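Hernura Soft Fingers, Yellow, Pair (with the revised slip guard)

Part no. 809-Y
Fits: Desau wrist mounts, both sizes
Sold as a pair, left and right
Status: in stock, revised version only

I sold the first run of these fingers for most of a year and I liked them a lot, so it was no fun pulling them from the shop in April. If you bought a pair back then, please read this page before you put them back on an arm!

The fault was in the slip guard, the bit of firmware that decides a grip is failing and squeezes harder. On hard parts it did its job. On cloth it read every little shift of the fabric as a slip, so it kept adding force, and then more force, right up to the stop limit. At the limit it threw error 186 and (this is the bad part) it stayed closed. The release command was ignored until you cut power to the wrist. I had one do it to me on a Tuesday with my sleeve caught in it. No harm done apart from the sleeve, but I went and found the power switch a lot faster than I normally move.
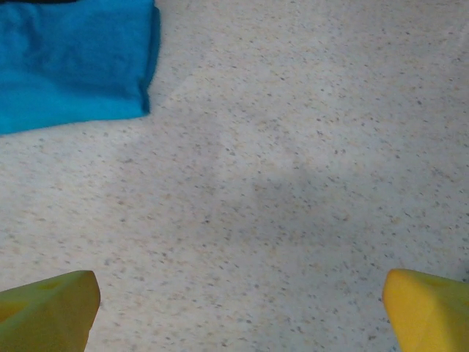
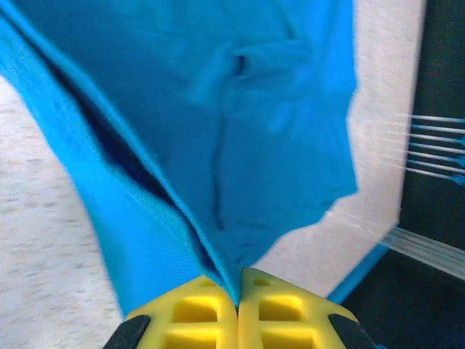

The revised guard works on a different rule. It gets one correction per grip, and if the fabric is still creeping after that, the fingers open and the arm stops where it is. You will drop things. I would much prefer you drop things. Thin bites are where the old guard went wrong most often, the kind where only the tip of the blue cloth is down in the seam between the fingers and all the rest fans out above it, and so that is the grip I'd try first after you update. Pull on the fabric with a long hook or a stick — please keep your hands out of it — and check that the fingers let go.

What's in the box

Two yellow fingers, four mounting screws, the Yu adapter cable, and a printed card with the release steps on it. Tape the card up near the power switch. I mean it, mine is taped there too.

If you have the old version

Look at the label on the bag or the sticker on your cable. Firmware 802 has the fault. Anything later is fine. The fingers themselves are the same, so you don't need to send them back, just load the update through the Zistent panel and restart the wrist. If you don't have the panel, write to me and I'll mail you a cable that already has the new guard loaded, no charge.

Until you've updated, don't run them on fabric, and don't reach between them with the power on.

One thing I haven't fixed: after a forced release the fingers sometimes come back a hair off center. Running the homing routine twice sorts it out on my bench. I'm still working on getting that down to once.

Price: $135 the pair, shipping extra. Replacement screws are on the spare parts page.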